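Rukuvness Building > Galleries > Rooms > Sartori

Sartori, Second Floor: A Table and Its Belongings

Updated Jan 25, 2023

Every room in the Rukuvness Building has a gallery page now, including the mail room, which got its page before we did and has been smug about it. Sartori is the long conference room on the second floor, past the copier and the plant that may or may not be real. If you have worked here for any length of time you have sat in it. If you are new, you will sit in it soon, probably at the wrong end.

The rooms were all named in one afternoon when the building changed hands, from a list that had gone around by email. Sartori got its name that way. So did Herusitz, the small room next door that fits 6 people who like each other. People still mix them up on the calendar, and there is a particular kind of silence when two groups meet in a doorway, each holding a printout.

The Table

The table came from Fluvik, a supplier that no longer answers its phone. It is long and white and it has a rounded end, and it was chosen over a dark one on the grounds that white would "open up the room." The walls are gray and the carpet is dark, so the table does have to do most of the opening up by itself.

It came up the stairs in sections because it would not go in the elevator. The delivery slip gave its weight as 281 pounds, and we have kept the slip in a drawer, partly for the warranty and partly as evidence.

A rounded end was supposed to make meetings feel less formal. What it did was create a seat that belongs to no side, and people treat it the way they treat the front row at a school concert. Go ahead and take it. You get the most elbow room, you can see everyone, and you are closest to whatever has been set down there.

A few things the table does not like: permanent marker, hot pans (there was a potluck), and the blue cleaning spray from under the kitchen sink. A damp cloth is fine. A dry one mostly moves the dust to your neighbor.

What Ends Up on It

A conference table starts the day as furniture and finishes it as a shelf. This is the whole reason for doing a gallery of tables instead of a gallery of, say, windows. The longer the table, the more it gathers, and Sartori's is the longest in the building.

Paper cups. The kitchen buys the patterned kind in sleeves, 200 to a case. A mug gets claimed, washed and eventually fought over. A paper cup gets put down during the second agenda item and from then on belongs to the table. Writing your name on the side was tried for a while in April. It gave us the same number of cups, with names on them.

Tissues. The cube boxes replaced the flat ones, which kept getting filed under paperwork. A cube holds its ground. It sits in the middle where everyone can reach, and it always has one tissue standing up out of the top, ready for either a cold or the budget.

Pump bottles. They travel. A bottle put out in Herusitz in the morning has been known to reach the lobby by lunch, and there is no point in labeling them with a room. When one gets to Sartori it tends to stay put for a bit, perhaps because it is such a long way to either end of the table.

Pens. Plenty come in, and none of them write. There is a cup of them in the supply cabinet if you would like to test this.

Lids, covers and panels. Anything flat gets taken off something and laid on the table "for a second." Please remember which thing it came off. The supply cabinet has a whole shelf for the ones that lost their other halves, and it is a sad shelf.

The good scissors. Never seen on this table. Never seen anywhere.

Small Manners for a Long Table

Slide, don't throw. It looks like a great table for sending a stapler down to the other end, and it is, up to the point where the stapler arrives.

If you move the tissues toward yourself, move them back. People at the far end have noses too.

Cups go in the bin by the door when you leave. The bin by the copier is for paper, and yes, a paper cup is paper, and no, that argument did not work last time either.

Leave the chairs pushed in if you used them. If you borrowed chairs from Herusitz, carry them home. Herusitz has held whole meetings standing up, and they made a point of telling us how short those meetings were.

Food is allowed so long as it does not need a knife. Cake is a gray area - 2 cakes is a party, and parties go on the calendar.

Booking

Sartori can be booked through the front desk or on the shared calendar. Give the name of the room in full. "The big one" has been used for three different rooms over the years and, on one occasion, for the parking lot. Bookings run on the hour and the half hour, and the group after yours is already outside the door, looking at the plant.

If you need the table cleared beforehand, say so when you book and not when you walk in with your guests. Clearing it takes a few minutes. Finding out where everything on it is supposed to go can take the rest of the day.

The Gallery

We meant to have a long row of pictures on this page, with the table in every season and every mood. What we got from the building at large was a great many photos of the plant, which now has a page of its own. Sartori gets one. It is a good one for seeing how things settle on a white surface: a patterned paper cup to either side, and in between them the middle ground, where the tissue box has made itself at home.

Sartori, mid-table. Tissue box in dark gray, one tissue up and at the ready. Clear pump bottle, standing to attention over toward the other cup. 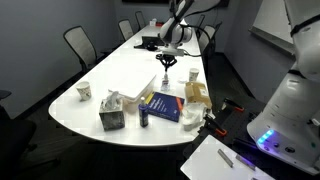
More Room Galleries

Herusitz: the small room, with its chairs (most of them)
The mail room: shelves, slots, smugness
Second-floor kitchen: the case of cups, and the sink from its better side
The stairwell: scuffs from the table delivery, close up
The plant: a full page, by popular demand

To add a picture of Sartori, leave it at the front desk in an envelope with the room's name on it, or attach it to an email with the room's name in the subject line. Tabletops preferred. We have enough of the plant.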